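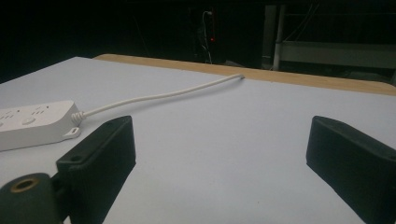

Photo: Deltcombe workshop notebook, bench 3

Friday, November 11, 2022

Spent most of the morning on the big white table, which I have been meaning to sort out ever since we moved it over from the Ornholm side in March. I do like this table. The top is a nice matt white that doesn't throw the lamp back in your eyes, and the pale wood along the edge has a lovely honey colour to it, with the corner rounded off so you don't catch your hip going past (I still manage it on the old one).

The job for today was the power strip. It is the white one with the flat body and the coiled collar where the cord comes out, and I have grown rather fond of that collar, having thrown away two older strips whose cords had gone at exactly that spot. I tried it on the left with the narrow end pointing in towards the middle and the thin white cable running off to the back. It leaves a good stretch of table free, but white on white is a nuisance and I can see somebody putting a tray down on the cable before long. A bit of coloured tape, perhaps? There was a roll in the Serrano drawer last time I looked.

Measured up while I was at it. The top is 192 cm along the long side, so there is space for the strip to live under the edge on clips, and I would like to try that before we drill anything. Clips every 20 cm would be plenty. Please don't use the sticky pads from the blue tin, they let go in warm weather and take the finish off with them, as those of you who remember the Sturniditz shelf will know!

Still to do: find the tape, order clips, and write a label for the plug end so it doesn't get pulled out by mistake. I'll have another go at it after lunch if the kettle corner is quiet.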